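January, evening

Started at half past seven because the heat was meant to come in by lunch, and it did. Trinidad Marín drove. I did resets in the morning and swapped over after we'd eaten.

Count at the start of the day was 500 accepted episodes for the Grandov set. We need 1,024 before Kitura will run the next training pass. They picked that number and I've stopped asking why. By the time we packed up we had almost 700, so a good day, although a fair few of those still have to get past Stella Mushi, who checks them at night and sends a list in the morning of what she's thrown out.

Yesterday's list had 12 on it. Most were pauses. If you stop to think with your hands on the leaders, the arms stop too, and the model learns to stop there. Stella wants anything over a few seconds cut or done again. I argued for keeping the ones where the driver misses a grasp and then recovers, and she agreed to those as long as they're tagged. Trinidad's pauses are shorter than mine. I think I plan too much on the way in. He just goes and fixes it when he gets there.

Calibration took longer than it should have. The left gripper was reporting a bit open when it was fully shut, so we zeroed it twice and then restarted the lot, and that sorted it. Wrote the new offset on the inside of the logbook cover where we'll both see it. Also re-taped the cable at the leader end, not a proper fix, but it'll hold until the part from Rahimi turns up. Emailed them again. No reply yet.

Two main jobs on the sheet, tabletop and oven. Tabletop is the easier one to drive. The trouble is keeping the starts different enough. After an hour the person on resets begins putting everything back in the same spot without meaning to, and then the model gets a favourite place for things. I've started rolling a die for it. Trinidad thinks this is silly but he did it too when it was his turn.

The oven is slow work. You're judging depth through the headset and the wrist turns out further than you expect once it's inside, so I go in with my shoulders up around my ears. I had to stop and shake my hands out between goes.

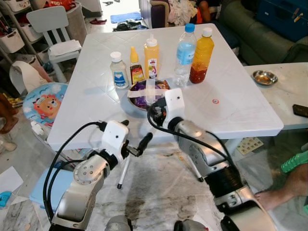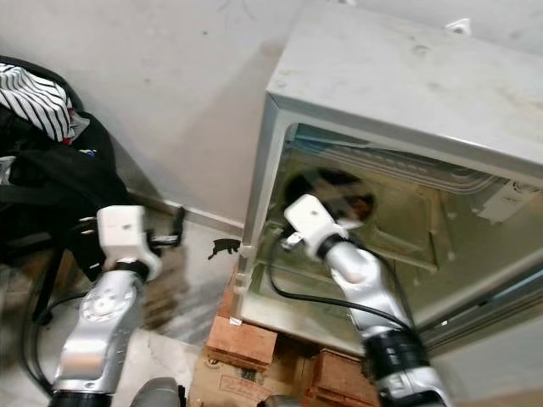 Lunch was cheese sandwiches and the last of the mangoes. Trinidad rang Grollach about the spare drive, and they can post it but only to the depot, so one of us will have to go and pick it up.

Afternoon was steadier. Lost one batch when the recorder filled the disk and kept beeping as if all was well. I've put "check disk" at the top of the sheet in red. Instruction labels still need doing for everything after lunch. Stella asked for two wordings per episode and I'd been writing one, so I have to go back through those as well.

Wrists sore. Neck all right. Copied the drive before tea, second copy running now. Tomorrow I drive first and Trinidad resets. Need to buy batteries and more of the good tape.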